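**Wood grain** is the pattern formed on a cut surface by the direction and arrangement of wood fibers. In furniture work the term also covers figure, the visual effect produced by growth rings and by the angle of the cut.

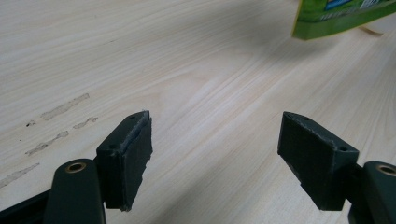 Plain-sawn boards are cut tangent to the growth rings and tend to show arched or flowing lines. Quarter-sawn boards are cut close to a right angle to the rings, giving straighter lines and less movement across the width. Rift sawing falls between the two.

Grain direction affects planing. Cutting against rising fibers causes tear-out, most often near knots.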